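Cleaning and Re-oiling a Pale Wooden Tabletop

By Ulla Backlund. Last revised 4th June.

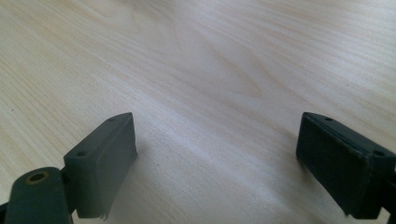
Pale tabletop in daylight, with arched grain toward the far side.

Scope

This procedure covers routine cleaning, spot repair and re-oiling of light-colored wooden tabletops that have an oil finish. It does not cover lacquered or varnished tops, which need a different method, or veneer thinner than 1 mm. If you don't know which finish you have, do the test in step 1 before you buy anything.

The times given are for a dry room at normal indoor temperature. In a damp basement the oil can take twice as long to cure.

What you need

Mild liquid soap, unscented
Two buckets
Cotton cloths, lint free, at least six
Sanding block with a flat rubber face
Sandpaper, 150, 180 and 240 grit
White nylon pad
Clear or white-tinted hardwax oil, 200 ml
Metal can with a tight lid, for used cloths
Dust mask and nitrile gloves

For a top the size of the Brurau dining table (long version), 200 ml gives two thin coats with a little left over. The Wustard desk top takes less. Buy the white-tinted oil if you want to keep the wood close to its unfinished color. Clear oil warms it toward yellow, and on pale wood the change is easy to see.

1. Identify the finish

Put one drop of water on the underside edge and one on the top, away from the center. Wait 12 minutes. On a worn oil finish the drop flattens and leaves a darker spot that fades as it dries. On lacquer or varnish the drop stays beaded and the wood below doesn't change.

A sound oil finish will also bead water for a while, so the drop test alone can mislead. Follow it with a drop of the oil you plan to use, on the underside. If it has soaked in after an hour, go on. If it sits on the surface and wipes off clean, stop and treat the top as lacquered.

2. Clear and inspect

Take everything off the table. Turn off the overhead lights and look across the surface toward a window, with your eyes only a little above table height. Low light from the far side shows scratches, rings and dull patches that can't be seen from above. It also bleaches out the far end, so inspect from both ends of the table.

Mark each defect with a small piece of painter's tape placed next to it. Don't use pencil. Graphite gets into open grain and has to be sanded out.

Find the grain direction at the same time. On most boards the lines run the length of the table, but flat-sawn wood often has arches or nested curves where the cut passed through the growth rings at a shallow angle. These areas can take up oil unevenly and may look darker after the first coat. That is normal and usually evens out with the second.

3. Wash

Mix soap and warm water in the first bucket at the rate given on the bottle. Fill the second with clean water. Wring the cloth until it no longer drips and wipe along the grain, one strip at a time, overlapping each strip by a few inches. Rinse with the second cloth, also well wrung.

Dry at once with a third cloth. Leave the top for 12 hours before sanding. Washing raises the fibers slightly, and the surface will feel rougher than it did before.

4. Treat the marks

Water rings: rub with the white nylon pad and a few drops of oil, along the grain, for a minute or two. Wipe dry and check again in low light.

Shallow dents: lay a damp cloth over the dent and touch it with the tip of a warm iron for 3 seconds. Lift, look, repeat if needed. Torn fibers won't rise and must be filled or left alone.

Scratches: sand with 180, then 240. Extend the sanded area well past the scratch on both sides so that no hollow forms.

5. Sand

Start with 150 only if the old finish is patchy. Otherwise start with 180. Keep the block flat and move it with the main direction of the grain. Don't try to follow the curves of an arched figure — pick the overall line of the board and stay on it. Ease off at the edges, where a block tips easily and rounds the corner over.

Finish with 240. Vacuum with a brush head, then wipe with a barely damp cloth and let the top dry for an hour. Specks that remain after wiping may be part of the wood. Check one with a fingernail before sanding any further.

6. Oil

Stir the oil for two full minutes. Do not shake it. Put a small amount on a cloth and spread it as thin as it will go, working in strips along the full length of the table. Wait 12 minutes, then wipe off all the excess with a dry cloth. Oil left standing dries sticky and collects dust.

Let the first coat cure overnight. Go over it lightly with the nylon pad, wipe, and apply the second coat in the same way.

Cloths wet with oil can heat up and catch fire by themselves. Soak them in water and close them in the metal can as soon as you finish.

7. Cure

Light use: after 44 hours.
Hot cups or wet glasses: after 12 days.
Tablecloths and rubber-footed lamps: same as cups.

Maintenance

Wipe with a damp cloth and dry afterward. Repeat the drop test twice a year, and oil again when the water stops beading. Tables beside a south window wear faster and darken on the exposed part, so move mats and bowls now and then. The Ventura and Dramthorpe tops have a lacquered edge band; mask it with tape before step 5 and remove the tape while the last coat is still wet.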